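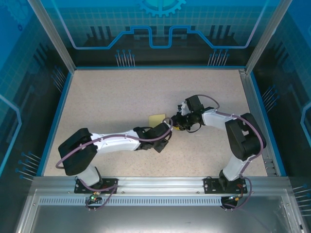
Slide 1. Title. Wait for the room to settle, then go straight to the outline.

Slide 2. Subject: controlling lime scale in small hot water systems. Scope is domestic and light commercial. Steam boilers are out of scope; refer questions on those to Edin Todorova.

Slide 3. Chemistry. Calcium bicarbonate breaks down on heating and leaves calcium carbonate on the hottest surface. State the equation once and move on. Solubility falls as temperature rises — the audience will expect the reverse, so pause here.

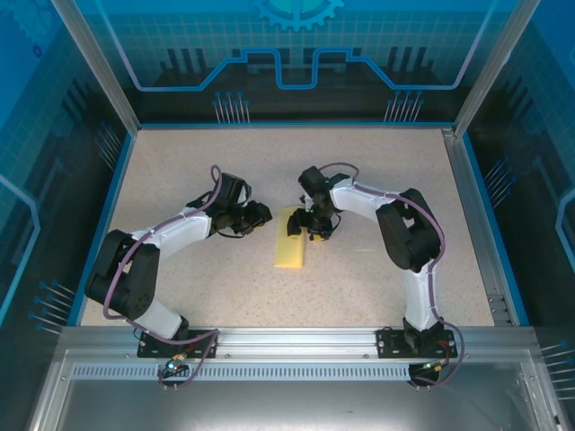
Speaker notes: Hawi Abera, Prastusard
Session 4, December

Slide 4. Site data. The Owino building has 29 storage heaters on one supply. All were drained and opened. Scale was heaviest on the lower element. Thermostat setting explained more of the spread than age did.

Slide 5. Treatment options. Ion exchange removes hardness and adds sodium. Phosphate dosing delays crystal growth but loses effect in long storage. Do not get drawn into magnets; Haf Ifans covers them after the break.

Slide 6. Cost. Show the table for a heater of 1000 liters. Read out the totals only. Labor for descaling is the largest line.

Slide 7. Flushing procedure. Isolate the supply, let the tank cool, open the drain valve, then the vent. If the drain blocks, close it and clear the valve body before trying again.

Slide 8. Questions. Repeat each one for the recording. Table on handout page 4.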